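Right, desk tidy saga, part one of however many it takes. I've been putting this off since January and the pen situation has got beyond me.

For anyone new: I work from the box room in our flat in Kulby. It has one window, one radiator and every small object I have ever owned.

So the rule this time is that things get sorted by how often I reach for them. Last time I did it by colour, which looked lovely for a fortnight and then I couldn't find the scissors.

Group one is the daily stuff. Two decent pens, the good pencil, sticky notes, the tape measure, phone cable. These live within arm's reach and that's that.

Group two is weekly – stapler, envelopes, stamps, glue, the label maker I was so excited about. It needs a new cartridge. It has needed a new cartridge for ages.

Group three is everything else, and oh dear. Old SIM card trays. Keys to a bike lock I don't have any more. A whole bag of curtain hooks from the Predberg house, and we haven't lived in Predberg for years!

I did count the paper clips, because I wanted to know. 40. I don't think I've clipped a single thing this year.

Somebody in the replies wants to know where I get organisers. Mostly the Barbu shop by the station, the one with the baskets outside, and now and then the Sadura website when there's a sale on. I'm not loyal, I just like a thing with compartments.

Measure your drawers first though. I bought a lovely divided tray that was a finger's width too long and it lived on top of the wardrobe until I gave it to my sister.

On to containers, my favourite bit. I do like a tall round bin for the awkward long things – rulers, rolled-up maps, wrapping paper, the knitting needles that stab you when you go looking for a biscuit. Flat trays are hopeless for those.
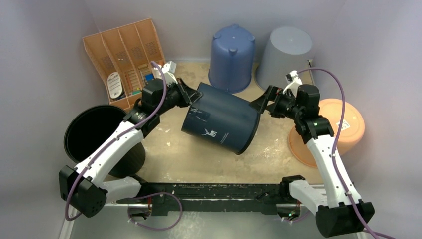
Colour matters more to me than it should. Pale walls and a beige surface can take something dark and something loud together, I think, and I'm very taken with navy next to orange. The navy bin has a little white deer head on the side, antlers and all, and the orange comes from the desk organiser and the upturned bucket. I'd go for the same mix on my shelf, with the loud one at the back and the dark one in front where it won't show the dust... well, it will show the dust, but I'll wipe it.

Still undecided on lids. A lid means I put things on the lid, and then I can't get into the bin without moving a pile.

Next up is the cable drawer. I've had a peek and shut it again. Tea first, then I'll tip the lot out on the bed so I have to finish before I can go to sleep.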